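Sorting Small Things: Report on Our Tabletop Tidying Project
Group 5, Clastton College, second-year design course
Submitted April 22, 2024

We chose tidying because all of us are bad at it. The shared worktable in our studio had been filling up since December with little toys, pens, paper, leads and bits left over from other people's models, and by the spring you could hardly put a mug down on it. Our tutor suggested we stop grumbling and make it our project, so we did, and I have to say it turned out to be a much nicer few weeks than any of us had expected!

The question we set ourselves was a small one. When a table has lots of little objects on it, what is the best way to decide where each of them should live? We read the storage chapter in the Preda course booklet first and then made a list of 21 objects to work with, from figurines up to a set of pens. Each one was given a home in a Gridex tray (the shallow sort with movable walls, which we borrowed from the model-making room) and a card saying what it was.

The toys were the hardest, and we argued over them far longer than was sensible. They have lumpy arms and legs, they won't stand up when you want them to, and they don't stack.

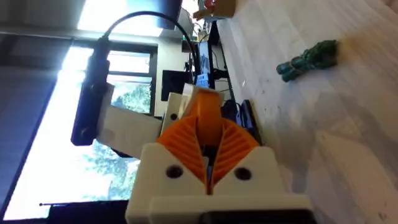
Figure 1. The green figurine lying on its side on the white tabletop.

In the end we gave the toys the widest compartment and stopped trying to line them up. Pens and other long things went along the back edge of the tray, with paper kept flat underneath. We did try sorting by colour for one afternoon, which looked lovely, but it put a green toy beside a green marker and a green sponge, and we kept going to the wrong place for all three.

After that we sorted by use and stuck to it. We ran 4 full rounds, mixing everything up on the table and putting it all back, with a different person reading out the cards each time. Over the whole project we wrote down 97 separate put-aways, and most of the mistakes were with the very small pieces, which tended to get dropped into whichever compartment was nearest.

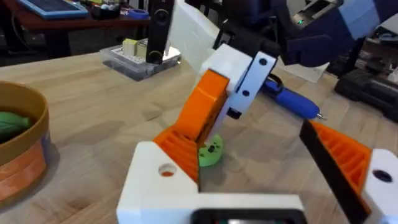 Should the smallest pieces have a tray of their own?
We think they should, ideally a shallow one with a lid, kept at the front where people can reach it without moving anything else.

If we did the project again we would ask students from the Ileck building to join in, as they share the table in the evenings and never saw our cards. We would also write the cards in bigger letters.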